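In Praise of the Slow Demonstration
Iman Belhaj
4 February 2024

I have spent a good part of this summer teaching a pair of robot arms to deal with flowers, and I want to argue for doing it slowly. Our little group at Nendotia gathers examples for a learning system. A person guides the arms through a job, everything gets recorded, and later the system studies the lot and tries to work out what we were up to. Flower arranging is my favourite job on the list by a mile.
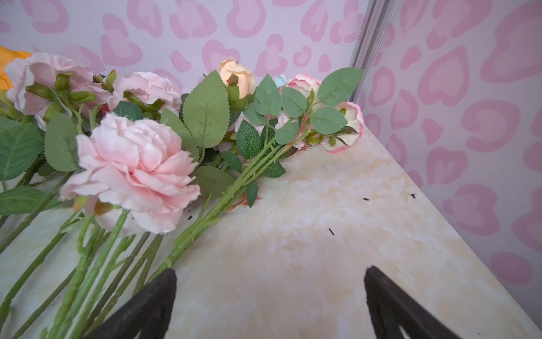
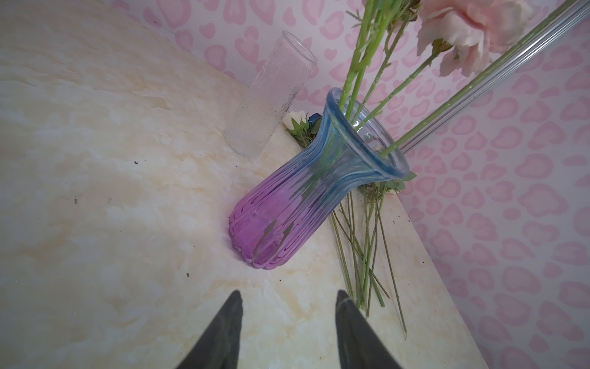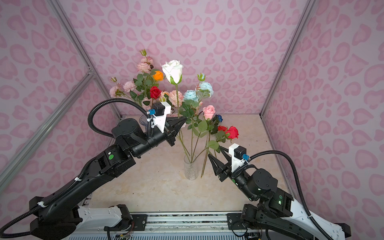
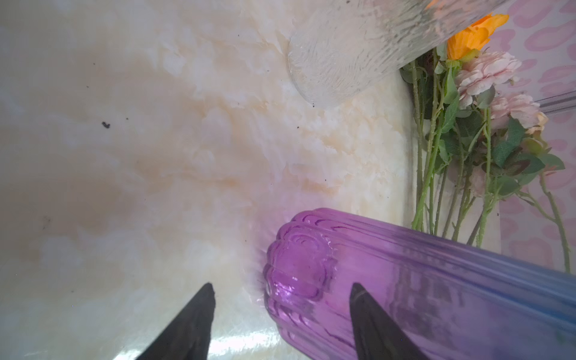

The fashion at the moment is for volume. Get the operators moving, shave the seconds off, bank as many runs as you can before lunch. I understand the appeal, and I've done it myself. In my first week I recorded 60 demonstrations in a day and felt like a champion. Then I sat down and watched them back, and most of them were rubbish! They were jerky and rushed, with half the grasps rescued at the last moment by a lucky bump. A system learning from those would learn my impatience along with everything else.

So we changed tack. We now aim for nine good runs in a session, with a proper break between them, and I can't tell you how much more fun it is. You start to notice things. A bunch of stems wants to be picked up at a particular spot, and if you're a finger's width out the whole lot swings round on you. A ribbed vase and a bumpy one don't feel the same to steer, even through a controller that gives you no feeling in your hands at all (I still swear I can sense it).

My other plea is for mess. There's a habit in this line of work of starting every run from the same tidy layout, everything square to the table, as if the flowers had been delivered by a surveyor. Please don't! Start with a vase lying down. Start with the stems crossed over each other, or jammed in a corner, or pointing the wrong way. The Cuevas set, which we began with, had 200 runs from one starting position, and the policy we trained on it was wonderful at that position and hopeless at every other. Move the bouquet to the left and it would close its gripper, very confidently, on air.

The set that replaced it is called Grukular (don't ask me, the name was on the whiteboard when I arrived). It has only 108 runs, but hardly two of them begin alike. I'd take it over the bigger one any day. The same goes for recoveries — if an operator fumbles a stem and then calmly goes back for it, that run stays in. People want to throw those away as failures. To me they're gold, as the fumble is exactly the moment when the system will need to know what to do.

I'm told all this is sentimental, and that with enough data the quality sorts itself out. Maybe for the very big outfits it does. For a small group with one table to work at, every example carries weight, and the person making it matters a great deal. I'd like to see operators treated as the skilled workers they are, and asked for their opinion before the task list is written. Mine had a line that read simply "flowers in vase". Which flowers? All at once or stem by stem? Does it have to look nice? We argued over that last one for most of an afternoon and I enjoyed every minute.

My vote was yes, it should look nice, or at least as though somebody cared. You can't write that into a scoring sheet very easily, but you can put it in the examples by caring while you make them. In March we start on the next set, nicknamed Allivwood, with up to 60 runs planned and no clock on the wall. I've already asked for more stems.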